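Coffee Robot Gets Its Pod, Still Cannot Close the Lid

A garage build in simulation, one mug at a time

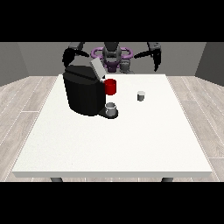 WORKSHOP NEWS

6 May 2022

The two-armed coffee project at the Kirketti shared workshop has reached the stage its builders have been promising since November. In simulation, at least, there is a machine, a mug, a red pod and a robot standing over the lot of them. There is no coffee, which puts the project level with the workshop's kitchen.

Amirhossein Rashti, who started the build in his garage and moved it to Kirketti when his family wanted the garage back, showed the current state of things to members this week. The robot is called Pelora. It lives entirely on his computer for now, behind a white table in a gray room, and it has a purple collar that drew more questions than the control software did.

"Everybody asks about the purple," Rashti said. "I picked it so I could tell the body from the arms on a small monitor. If I'd known it was going to be the thing people remembered, I'd have spent less time on the wrists."

The job Pelora has been given is one that most people manage before they are fully awake. The lid of the coffee machine has to be up, the pod has to go in the holder, the lid has to come down and a button has to be pressed. Rashti has split that into four separate exercises. The pod is the one he likes to show visitors. The lid is the one he works on after they leave.

The trouble, as he explains it, is that a lid on a hinge wants to travel in a curve and a gripper wants to travel in whatever line it was told to. When the two disagree in simulation, the results are quick and dramatic. During one run in March the whole coffee machine left the table, passed through the back wall and kept going. Rashti let it run over lunch to see where it would end up, and came back to find the software reporting a height he described as "commercial aviation."

He has since put a limit on how hard the arm is allowed to push. The machine now stays put, and so, most of the time, does the lid.

The tally from his latest batch is pinned to the corkboard by the workshop's laser cutter. Out of 500 attempts, Pelora got the pod into the holder and the lid fully shut in 23. Rashti calls this encouraging. The batch before it produced 3, and he suspects one of those of being a physics error.

The gray container on the table has nothing to do with coffee. It is a leftover from an earlier exercise in picking things up and putting them down again, and Rashti kept it in the room as something for the arms to avoid. They have had mixed success with that too.

Work on the real thing is going at its own pace. The physical arms are a pair of secondhand Esfahani units, bought without grippers, and one of them is currently in pieces on the bench nearest the window with a note asking people to leave the screws alone. The grippers are being printed at the workshop. The first set had fingers that bent when asked to hold a full mug, a fault discovered over a member's keyboard. The second set is stiffer and has only been tried on empty ones.

Spending so far stands at $1,949, a figure Rashti gave without being asked and then looked as if he wished he hadn't. Most of it went on the arms. The coffee machine was free, a castoff from an office that had upgraded, and it makes a perfectly good cup if a human being operates it. Several do, all day long, and this has become a scheduling problem for the tests.

The simulation runs on Trutoso, the modeling package that a few Kirketti members have settled on for their own projects. Rashti built the coffee machine model himself by measuring the office castoff with calipers and a good deal of guessing around the curves. He admits the simulated one is shinier. He also admits that he modeled the mug first, spent two evenings on it, and then discovered that the mug was the only part of the whole task Pelora didn't need to touch.

Other members have been supportive in the manner of people who share a workbench with someone else's robot. One has offered to write a better routine for the lid. Another has offered a length of string, which would go from the lid to the arm and, in his view, settle the matter by the weekend. Rashti has thanked both of them and says the string is being held in reserve.

He is firm that the point was never to get coffee faster. Pelora's best complete run took longer than walking to the shop on the corner and back, including the wait at the light. What he wants is a machine with two arms that can share a small job between them without one knocking the other's work onto the floor, and a coffee maker happened to be the nearest thing with moving parts.

Next on the list is getting the same routine to work when the machine has been moved a little, because at Kirketti it gets moved constantly. At the moment the simulated one is put back in the same spot before every attempt. Rashti plans to start shifting it a finger's width at a time and watch the numbers on the corkboard go down.

The plan is to have both real arms bolted to a table in time for the open evening in November, with the lid if possible and without it if necessary. Visitors will be able to watch Pelora load a pod. Anyone wanting a drink is advised to use the machine before the demonstration begins, and to put it back on the tape marks afterward.

Members with spare M4 screws, a working emergency stop button or experience with stubborn hinges can find Rashti at the window bench most evenings. He takes his coffee black, and for the time being he makes it himself.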